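4.2 Ownership, contract fruit and the claim of regional character

Much of the trade writing on small wine regions assumes that a winery's age tells us something about its wine. We doubt this. A long history may mean steady practice, or it may only mean that a name has been sold along with the buildings. The Sodano estate is a useful test, because its label has stayed almost unchanged while the vines, the press house and the buying contracts have passed through 2 owners.

The estate's own account says that the style of its white wines was "set by the site" and survived the sale. We could find little in the cellar records to back this up. Picking dates moved earlier under the second owner, and the share of fruit bought from contract growers in the Tasov valley rose well past the share grown at home. A wine made mostly from bought grapes can still be good, but it is hard to see how it speaks for the home slope.

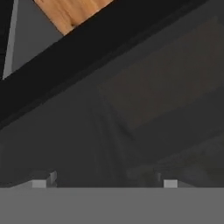 4.3 What the growers are paid for

Contract terms were more telling than tasting notes. Under the older agreements growers were paid by weight, with a small bonus for sugar. The newer ones, first signed in January, add a clause on "regional typicity," to be judged by the buyer. No written standard is attached. Growers told us that they did not know how the clause was applied, and the payment sheets we were shown do not record a single case in which it changed the price.

Supporters of the clause point to the Srithong tasting trial, in which trained tasters sorted wines by valley more often than chance would allow. We are less convinced. The trial used 7 tasters, all of whom had worked in the region, and the wines were poured in the same order in each session. A taster who learned the order would have scored well without noticing anything about the soil. The authors mention this point in a footnote and then set it aside.

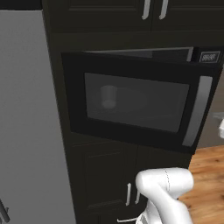
The same problem runs through the consumer work. Rultudent, the survey firm hired by the growers' association, reported that buyers would pay more for a bottle with a valley name on it. Its sample of 600 was drawn from visitors to cellar doors, people who had already driven out to buy local wine. Asking them whether they value local wine tells us very little about shoppers in a city store, where most of the bottles are sold. We asked for the raw answers and were given the summary tables only.

Figure 3 plots the price per case against the share of home-grown fruit for each vintage in the cellar books. If buyers were paying for the site, the line should rise. It is close to flat, with one high point that matches a short harvest of just over 2,000 cases. Scarcity explains that point at least as well as character does, and with so few vintages we would not lean on either reading. Prices were taken from the estate's list as it stood on 2018-08-19 and were not adjusted for trade discounts, which the estate declined to share.

Figure 3. List price per case and share of home-grown fruit, Sodano estate, by vintage.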